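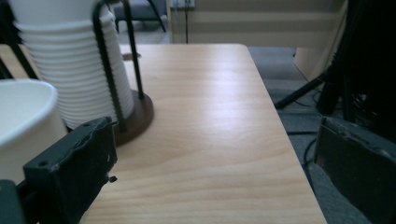 The paper cup and its place at the table

At Serbridge, a residential college for adult learners, the tea table is set before the first session and cleared after the last. Its most conspicuous fitting is a wire holder of white paper cups, stacked one inside another on a pale wooden tabletop. Residents pass it several times a day and seldom remark on it.

The college adopted the holder as part of a review of its common rooms, undertaken in July with the catering firm Vrettos. Cups had previously been left in their plastic sleeves beside the urn. Sleeves split, cups rolled to the carpet, and a good many went into the bin unused. The review recorded 578 cups discarded in this way over a single term.

An upright stack occupies very little of the table and presents one rim at a time to the hand. Vrettos advises that the holder be filled no higher than its rods can support, as a tall column of nested cups will develop a lean. Staff are asked to press the stack down gently when refilling and to stand the base well in from the table's edge - a point of some importance where the room is carpeted.

The choice of table also received attention. Jeler, which supplied the common room furniture, recommended a blond timber finish with rounded corners. It shows coffee rings sooner than a dark surface would, and the housekeeping team regards this as an advantage. The tops are wiped at 4 pm with a damp cloth and dried along the grain.

The neighbouring college at Dindden has retained ceramic mugs throughout and washes them in five loads a day. Serbridge keeps mugs in its dining hall only. Both colleges will compare their costs when the present supply contracts expire in two years.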